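Robotics club: simulation group news

Etwood College newsletter, 27 June 2019

The simulation group has spent this term on a pick-and-place task set by Tsutomu Ebihara, who runs the club. A simulated arm has to pick up a small grey object from a table and put it in a woven bowl or basket without disturbing the frying pan.
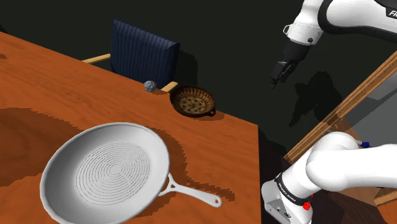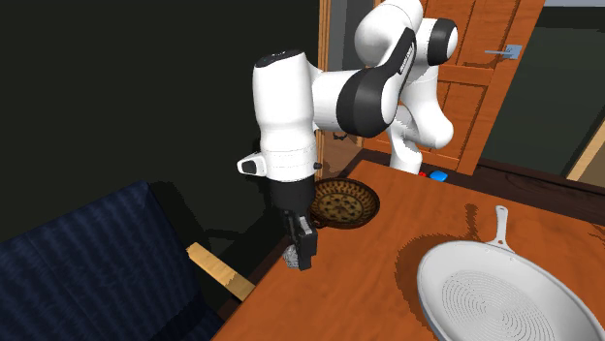

Members work in pairs, and each pair writes its own control script. Every script is given 100 trials, with the starting positions changed slightly each time. A trial ends after 30 seconds whether or not the arm has finished.

The Alport pair had the best result before half-term. Most of their failures came from closing the gripper too early, and they are now rewriting that part. The Dobre pair started again in January with a simpler approach and have nearly caught up.

In the autumn we will enter the schools' round at Zirnodbridge, where teams can have up to 5 members. We have 2 places left. You do not need to have done any programming, but you should be able to come to every session. Please give your name to Mr Ebihara before the end of term.

Scripts for the summer trials should be saved in the shared folder, with both names at the top of the file.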